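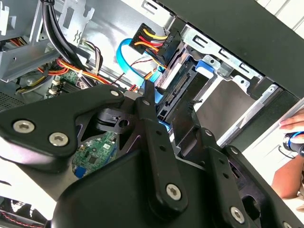 The Barnano wrist unit inside a desktop case, fingers at the drive cage.

Barnano Bench Arm for PC Teardown and Refit
Made by Bretier. Sold and serviced by Kenach.

Nobody grows up dreaming of unplugging drive cables. It has to be done all the same, case after case, with your sleeve snagging on sheet metal that was stamped by someone with a grudge. The Barnano is a two-finger arm for benches where old desktops get opened, stripped and either refitted or sent on to scrap.

It is slow. We would like to get that out of the way before you book a demo. A good technician will beat it to the first drive and probably to the second. Come back after lunch and the gap looks different, mostly on account of lunch.

What it does
Works at data and power connectors, drive latches and loose harnesses in standard tower cases. The fingers are long, black and narrow, and they reach past cables where knuckles don't care to go. A small camera at the wrist shows the operator the same view the arm is working from.

What it leaves to you
Opening the case. Swollen batteries. Anything held in with glue. Deciding whether a machine is worth saving, a subject on which the arm has no opinions and your staff have plenty.

At the Mikuš workshop
Mikuš refits office desktops and has run a Barnano since December. The plan was for one person to watch it. In practice the job of watching turned into a proper job: somebody opens and stages the cases, clears the odd snag, and keeps the log. The crew swap over every 2 hours, a rule they made themselves after a full shift of staring at it was tried once.

"I was told it would free me up for more interesting work," says Hedvika Michalík, who runs the bench. "I now do the testing, which is more interesting, and the paperwork for the arm, which isn't. My thumbs are better, though."

Nobody at Mikuš was let go. The bench stool was, and is not missed.

Details
Fingers: 2, perforated, replaceable with a hex key
Setup and training: 4 days at your site
Cycle log: holds 522 entries, then asks you to export them, and keeps asking
Warm-up: 45 seconds
In the box: arm, wrist camera, bench clamp, stop button on a long cord, printed manual

Spare fingers are sold in pairs. For prices and demo dates, write to the Kenach sales desk and say what kind of cases you handle.

Page updated April 9, 2018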